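Unton Hook Rail, black

A straight black rail with a row of small hooks for the back wall of a workshop, utility room or packing bench. Use it for keys, scissors, tape, brushes and other light things you want off the worktop.

Length: 539 mm
Fixings: 3 screws and wall plugs, supplied
Order code: 517
Delivery: 2 working days from our Sutbridge warehouse

Fit the rail level and check for pipes and cables before drilling. Wipe clean with a damp cloth. Do not hang heavy tools from a single hook.

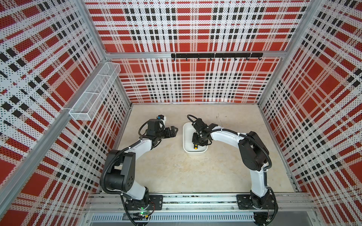 Black hook rail on the back wall, with a white wire mesh basket on the left wall.

Baskets are sold separately. See Wall Storage.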